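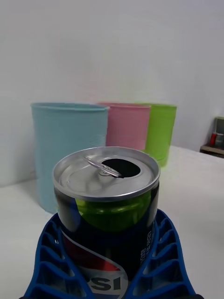
**Figure 1.** An opened Pepsi can.

## 4. What the worker-owners told me about profit

I went to Grudcombe expecting to write a section about wages. Wages were what the first round of letters had been about, and wages were what Amado Sebastian, my co-author, had built his survey around. Then I started asking people how they felt about the yearly surplus, and I more or less stopped asking about anything else!

Some background first. Grindik makes hinges and brackets, and it was a family firm until the family sold it to the staff. There are 70 members now. Each one has a single vote and a capital account, which is a kind of savings pot inside the company that they can't touch until they leave. Every December the members vote on how much of the surplus goes into those accounts, how much is paid out in cash, and how much stays in the common reserve (the part that belongs to everyone and so, as one press operator put it to me, "feels like it belongs to the building").

The textbook worry about this setup is the horizon problem. If you're going to retire in two years, why would you vote for a machine that takes ten years to pay for itself? You'd want the cash. I find the argument pretty convincing on paper, and I taught it that way for years. At Grindik, though, the older members were the ones who kept voting for the reserve, and it was the newer people, with rent and small children, who wanted money now. I can't blame them. A capital account is a lovely thing to have at sixty and not much use when the car needs tires.

Amado thinks this is a selection effect: the people who stayed long enough to get old there are the people who liked the place enough to invest in it. I think he's partly right. I also think there's some pride involved, and pride is awfully hard to put in a regression (we tried, with a survey question so clumsy that I'd rather leave it in the appendix). 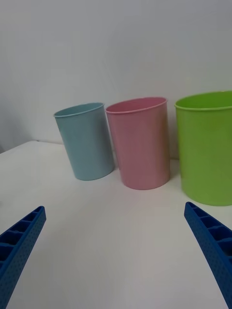 ### 4.1 The Minami comparison

Minami is in the same line of work, buys from the same steel supplier, Dreva, and has 135 people on the payroll. It's owned by outside investors. I chose it as a match mostly for the supplier, so that a jump in steel prices would hit both firms in the same season.

When that jump came, Minami cut a shift. Grindik cut everybody's hours by 4 a week and kept everybody on. This is the pattern earlier work on co-ops would lead you to expect, with pay bending before jobs do, and I won't pretend I was surprised. What did catch my attention was how the choice got talked about afterward. At Minami, people described the cut as something the market had done. At Grindik they described it as something they had done, and several of them were still mad about it, at one another, by name.

I don't want to oversell any of this. Two firms is a tiny sample, and I liked the people at Grindik, so read me with that in mind. Section 5 goes through the payroll records, where my liking anyone matters a good deal less.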